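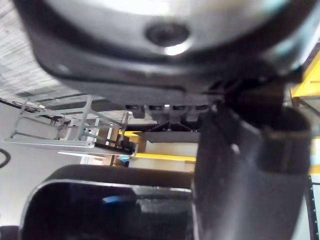 TOP 1 Sortierung Kleinteile, Stand Lager. Fitriani berichtet: Regal hinten ist durch, vorne noch nicht. Streitpunkt wieder Farbe der Behälter. Bei Schwarz sieht man innen einfach zu wenig - siehe unten links, dicker glänzender Rand, dahinter alles Schatten, und dann irgendwas Blaues, Spiegelung oder kleines Teil, auf die Schnelle nicht zu sagen. Ob das da überhaupt ein Behälter ist, blieb am Tisch offen. Faizal will trotzdem grundsätzlich auf helle Kästen umstellen, Fitriani erstmal nur für die Kleinteile unter Daumengröße. Kurze Diskussion, keine Abstimmung. Kommt nächstes Mal wieder dran, dann bitte mit Preisen.

26. Dez. 2025 | Protokoll: Faizal Rondonuwu
2 Kommentare | 0 mal geteilt

Beginn etwas verspätet, Heizung im Besprechungsraum lief nicht, daher Umzug in die Teeküche. Tagesordnung ohne Änderung angenommen. Protokoll vom letzten Mal genehmigt, Fitriani bittet um Korrektur bei der Schlüsselliste (stand falscher Schrank drin).

TOP 2 Bestellung Kästen

Angebot Lodent liegt vor: 300 Stück, hellgrau, stapelbar, ohne Deckel, 1.548 Euro netto. Angebot Ruiz-Ortega fehlt noch, war für diese Woche zugesagt. Fitriani fragt nach.
Deckel ja/nein? Faizal: nein, werden eh nie zugemacht. Fitriani: doch, sonst Staub auf den Dichtungen, hatten wir im August schon mal und mussten alles auswischen. Kompromiss - Deckel nur für Dichtungen und Federn, Rest offen. Lodent soll Deckel als eigene Position anbieten.
Maße vorher am Regal prüfen!! Letzte Lieferung passte in der Tiefe nicht, die Kästen standen vorne über und man blieb mit dem Ärmel hängen.
Entscheidung vertagt bis zweites Angebot da ist.

TOP 3 Beschriftung

Etiketten lösen sich an der gerundeten Seite, auf der glatten Fläche halten sie. Also künftig nur noch auf die flache Stirnseite kleben. Vorher abwischen, auch wenns nervt.
Rolle mit 1.000 Etiketten ist angebrochen, reicht erstmal. Keine Nachbestellung.
Schrift größer, mindestens so dass man es vom Gang aus lesen kann. Fitriani macht neue Vorlage, Artikelnummer oben, Bezeichnung drunter, kein Logo.
Handschriftliche Zettel kommen weg sobald das neue Etikett drauf ist, nicht vorher.

TOP 4 Fundstücke / Einzelteile

Es liegt immer noch einzelnes Zeug in falschen Kästen. Regel ab sofort: wer was findet, legt es in die Schale am Fenster, nicht "irgendwo dazu". Freitags wird die Schale geleert und einsortiert, was keiner zuordnen kann geht in die Restekiste.
Faizal fragt ob Restekiste irgendwann entsorgt wird. Nach kurzem Hin und Her: einmal im Quartal durchsehen, dann weg damit.
Alte Teile aus Projekt Zavamard bitte separat lassen, die werden noch abgeholt. Mestulard hat sich wegen Termin nicht gemeldet.

TOP 5 Licht am Arbeitsplatz

Über der Sortierbank zu dunkel, vor allem nachmittags. Vorschlag Klemmleuchte. Faizal hat noch eine im Keller, bringt sie mit, Kabel muss aber geprüft werden. Glänzende Ränder blenden dann evtl. noch mehr - ausprobieren, Leuchte eher seitlich als von oben.
Helle Unterlage wäre auch was, Fitriani schaut nach Resten vom Zuschnitt.

TOP 6 Verschiedenes

- Wischtücher sind leer, stehen auf der Einkaufliste
- Tür zum Lager bitte zuziehen, klemmt, man muss leicht anheben
- Inventurliste liegt jetzt im gemeinsamen Ordner, die alte Version nicht mehr benutzten

Offene Aufgaben:
Fitriani - Ruiz-Ortega anrufen, Etikettenvorlage, Unterlage
Faizal - Regaltiefe messen, Leuchte, Lodent wegen Deckeln, bei Mestulard nachhaken

Nächster Termin wird per Mail abgestimmt, im Januar, eher zweite Hälfte.

Kontakt | Impressum | © 2025 | Nach oben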